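## 4. Levelling and fixing the desk top

Read this section before you lift the top onto the frame. The leaflet in the Kavus carton says the job takes 16 minutes with one person. Allow an evening and get a second pair of hands, especially if your top came from Draslow, as their tops are heavier than the ones the frame was designed around.

You will need:

- the Diltport frame, assembled as far as the end of section 3
- the top
- a spirit level at least as long as the top is deep
- a pencil, a tape measure and a hand screwdriver
- the bag of wood screws marked 410 (check this, the bags are easy to mix up)

**4.1** Stand the frame where the desk will live. Levelling it in the garage and carrying it inside is a waste of effort.

**4.2** Wind all four feet fully in, then back out two turns each. The maker calls the feet "self-levelling". They are ordinary threaded feet and will stay wherever you leave them.

**4.3** Set the level across the rear rail, then the front rail, then corner to corner. Adjust one foot at a time. If the bubble moves when you press on a corner, that foot isn't carrying any load yet.

**4.4** Lay the top on the rails and slide it until the overhang is the same at both ends. For the 707 frame, the front edge should sit 353 mm from the centre line of the legs. Measure at both ends, and don't trust the moulded marks on the rails. On the frame used for this guide they disagreed with the tape.

**4.5** Look at the underside before you mark anything. Paper stuck to the wood will leave a lump between rail and top, and a pencil mark on paper is no use once the paper comes away.

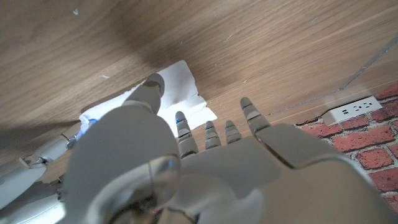

*Fig. 4 — Crumpled white paper against the underside of the top.*

**4.6** Peel paper off slowly, pulling along the grain. Where it tears and leaves a layer behind, dampen it with a cloth, wait five minutes and rub it away with your thumb. The Guerra adhesive remover sold alongside these frames is said to be safe on any finish. It may well be, but try it on a hidden spot first. Small scratches on this side can be left alone.

**4.7** Mark the screw holes through the slots in the rails. Use the middle of each slot, so the wood can move a little with the seasons.

**4.8** Drill pilot holes no deeper than half the thickness of the top. Wrap tape around the bit as a depth stop.

> **Caution:** The leaflet shows the screws going in without pilot holes. Do this in a hardwood top and you may split it or snap a screw. Neither is covered by the warranty, which leaves out "damage during fitting" without saying what that means.

**4.9** Drive each screw by hand until the head touches the rail, and stop. Once all of them are in, go around again and give each a quarter turn.

**4.10** Check the level again, this time on the top itself. Expect it to have changed. Go back to 4.3 if the bubble is outside the lines.

### Notes

**Wobble.** A wobble that shows up after fixing is nearly always a foot or a loose crossbar bolt. The maker sells a "stabiliser kit" for this. Tighten the crossbar first — you will probably not need the kit.

**Felt pads.** The pads in the carton go between the rails and the top. They're meant to stop creaking. We fitted one desk with them and one without and couldn't hear any difference, but they do no harm if they are all the same thickness.

**Load.** The figure printed on the box is for a load spread evenly over the whole top. It tells you very little about a monitor arm clamped to the back edge. If you're fitting one, put the clamp as close to a leg as the cable will allow.

**Re-checking.** Go over the screws again after a month. A top fitted in August can shrink enough by winter for a rail screw to turn with two fingers.

Continue to section 5 for the cable tray, or skip to section 6 if your frame came without one.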